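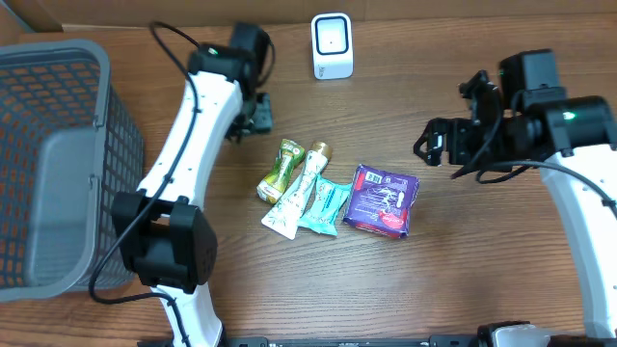 Should you buy your snacks one small pack at a time, or in the giant bag that lasts a month? Small packs, nearly every time, and I will happily go on about it for the rest of this page.

I know how that sounds. Everybody who writes about saving money tells you to buy big. My own mother bought crackers by the carton, and we ate them long after they'd gone soft, out of a sense of duty. I believed in the big bag for most of my adult life. Then I moved to Bromanville, into an apartment with one kitchen cabinet that opens all the way, and I had to start shopping like a person who has no storage. I love it! I didn't expect to love it.

The thing I noticed first was how much better everything tasted. A pack you open and finish is fresh from the first bite to the last. A big bag is fresh for one evening, and after that you're eating something with a clothespin on it. I had honestly forgotten that a pretzel is supposed to snap.

Then there's variety, and this is where I get carried away. The corner market two blocks from me has a whole wall of little packages, most of them from brands I'd never heard of before I moved — sesame sticks from Kimitz, the sour plum candies, the spicy peas with the terrible drawing on the front. If I bought any of those in the big size I would have to commit. At the small size I can be wrong. I've been wrong plenty (the licorice, never again) and it cost me less than a bus ride.

I kept track of my snack spending for a year, mostly to win an argument with my sister. It came to 2,190 dollars for two people, including what we put out for company and one very silly December. That was 300 dollars less than the year before, when I was still hauling sacks home from the warehouse store. Per ounce, I paid more. I just bought far fewer ounces, and I didn't throw any of them out.
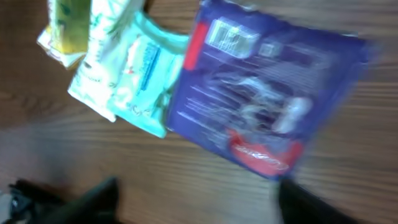 My sister read a draft of this and wrote back that I was leaving out the trash, and that five little wrappers are worse than one big one no matter how good the pretzels are. She has three kids and a chest freezer, and she added that anyone packing lunches every morning would laugh me out of the room.

She's right about the wrappers. It's the best argument against me and I don't have a full answer to it. Our town doesn't take that kind of plastic, so it all goes in the can. What I'd like to see is a small size that doesn't need so much packaging, and a few companies do seem to be trying. Cidden sells rice crackers in a plain paper sleeve, seven to a sleeve, and they stay crisp just fine if you eat them the same week. I wish the rest would copy it. I also think stale food in the garbage ought to count for something when we add up the harm, since somebody had to grow it and truck it here.

As for the lunches, sure. If you have a houseful of teenagers, buy the sack. They'll finish it before you've put the car keys down.

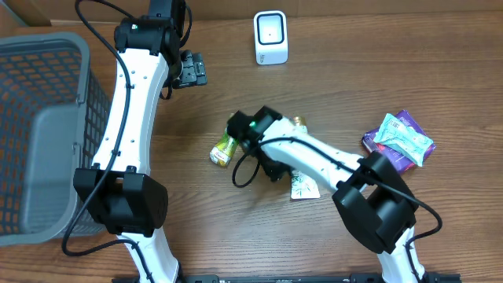 What the big bag does to you

My real complaint about the giant size is how it changes the way I eat. With a big bag on the counter I snack because the bag is there. I walk past, my hand goes in. By the time dinner's ready I'm half full of something I never decided to have. A small pack has a bottom, and you get to it while you're still enjoying yourself. I could pour the big bag into bowls, and people tell me they do this, and I admire them. I've tried it. I poured a bowl and then went back and poured another bowl.

It's also made me a better host, which was a nice surprise. When friends come over now I put out a heap of different little packages in the middle of the table and let everybody dig. People pick one up, turn it over, read the back, trade. Nadar makes a chili corn snack that has started more conversations in my living room than any question I've ever thought up. You don't get that from a mixing bowl of plain chips, good as plain chips are.

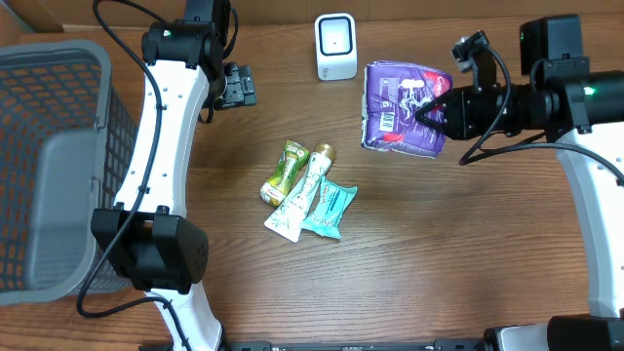
Small packs, ready for sharing.

So that's my case, and it comes with exceptions. Rice, beans, flour, coffee if you drink as much of it as I do — buy those as big as you can carry. They keep. But the fun stuff, the stuff you eat because it's four in the afternoon and you want a treat, buy it small and buy a kind you haven't tried. I picked up a ginger thing yesterday with no English on it at all, and I'm going to go open it now.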